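Reading time: 2 min

August. Leonie Lehner

Unit 4: Collecting demonstrations in simulation

For this unit each pair records demonstrations with the two-arm robot in the Steltidska simulator. A demonstration is one complete attempt at the task, stored as images plus the joint and gripper values for every step. The class target is 2000. Last term's set ended at 2295 before cleaning, and 182 of those were dropped for missing gripper values. 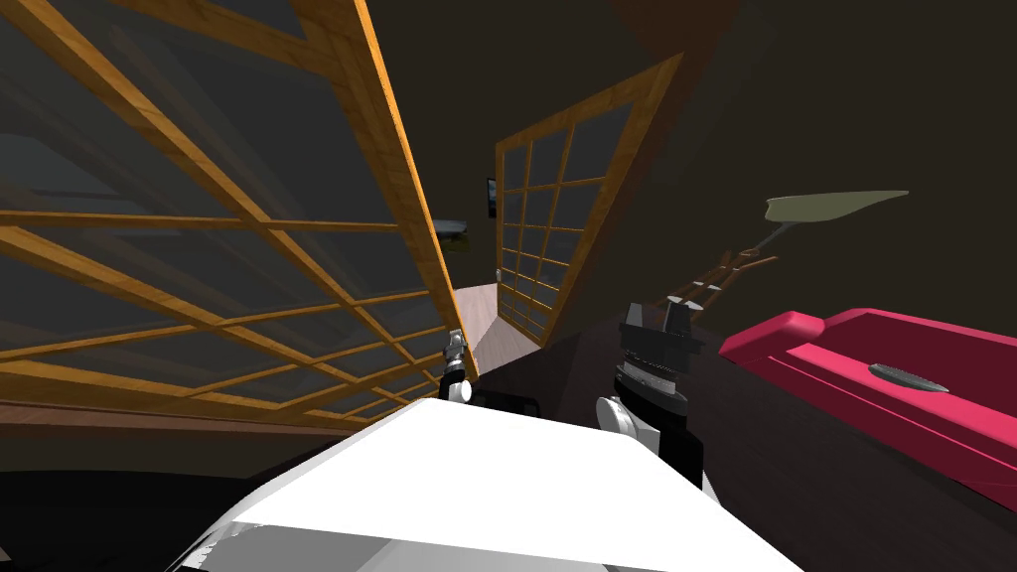
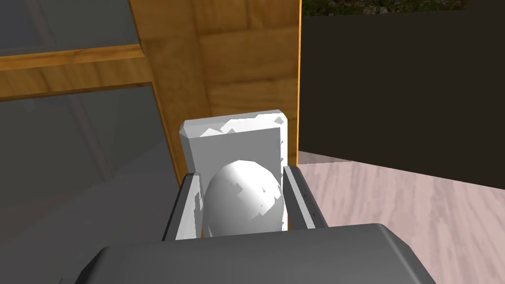
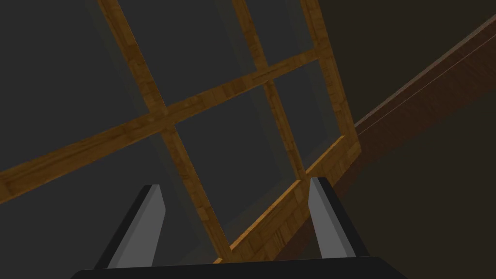
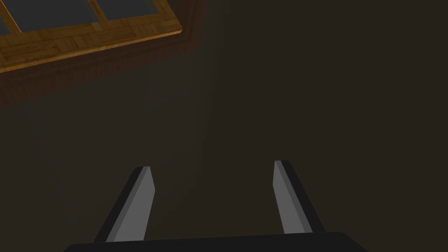
Labels are written per arm and per step. Use "holding" only when the object is between the fingers, and "open" when the gap between them is clear. The egg counts as "holding, egg" even though a white block stands right behind it, so do not name the block in that label. Wood lattice or a plain dark surface behind an open gripper makes no difference to the label. Keep dark steps in the set. Ilir Đorđević will go over lighting changes in Unit 5.

Before you upload:
Check that both arms have the same number of steps.
Write the start pose in the notes field.
Keep failed attempts in a separate folder and mark where the failure begins.

Each pair hands in 100 demonstrations. Read the Aebischer chapter on uneven data before the lab.

Contact: Histovby teaching office | © Histovby | Back to top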